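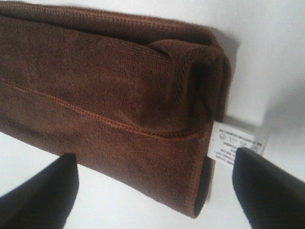

One of our brown microfiber towels, folded.

Towel folders and linen room helpers wanted — Zernier Guest Laundry

We are looking for 4 people to join the linen room at Zernier, the laundry which serves the guest houses and the small bath house in Nekeritz. The work is folding, checking and packing of towels, mostly microfiber and some cotton. Two places are full-time and two are part-time in the mornings.

The work

Towels come to the folding tables from the dryers on the floor below. You take each towel, look at both faces and all the hems, and fold it the way the customer asks. Every customer has his own fold and the cards with the folds hang over the tables. The bath house wants a long narrow fold, the guest houses want a square one, and the hairdressers want a roll. In a usual morning the room finishes 576 pieces between all the tables.

A big part of the job is the checking. We ask you to put aside any towel with:
a seam which is opening or an overlock thread hanging out
a stain, also a small one
pulled loops in the pile
a hem which has twisted in the wash and will not lie flat

Brown towels need more attention than white ones. Dark marks hide well in them, especially in the folds, so please open the towel fully before you decide. What you put aside goes to Wilma Laing at the mending table. She decides if it is repaired, washed again or cut for cleaning cloths.

After folding you pack the towels in stacks, tie the paper band and write the customer's number on it. The full stacks go on the trolley with the folded ends all in one direction. Customers notice this, and they do write to us.

Whom we look for

You do not need experience in a laundry. We will show you the folds during the first two weeks, and you will work beside Selvaraj Chowdhury, who leads the morning table. It is more important for us that you have patience with your hands and that you say it when something is not clear.

You should be able to stand for a large part of the shift. There are high stools, but most people find folding easier when standing. The trolleys are heavy when full and we always move them in pairs. The room is warm in summer and there is fine lint in the air, so if you have asthma or sensitive skin, please speak with us first. Masks and cotton gloves are given for free.

Basic English is enough to read the cards. Other languages are heard at the tables every day.

Hours and conditions

Full-time: 6:30 to 14:30, with a paid break of half an hour
Part-time: 6:30 to 10:30
Free work clothes, washed by us
Bus ticket paid for those who live outside Nekeritz
Contract for one year, with a talk about extending it in November

The pay is by the hour and not by the piece. We tried the piece rate some years ago and the folding became worse, so we do not want to go back to it. The exact rate is told at the first talk and depends on the hours.

How to apply

Please write a short letter, half a page is fine, and say which hours you prefer and when you could start. A photo or school certificates are not necessary. Send it by 22/06/2023 to Agnes Dow, Zernier Guest Laundry, 31 Pamier Street, Nekeritz, or leave it in the box next to the loading door.

We invite everyone who fits to a trial morning, which is paid. You will fold, pack one trolley and drink a coffee with us. If you have a question before you apply, ask at the loading door for Alasdair Aitken — he is there until 14:00.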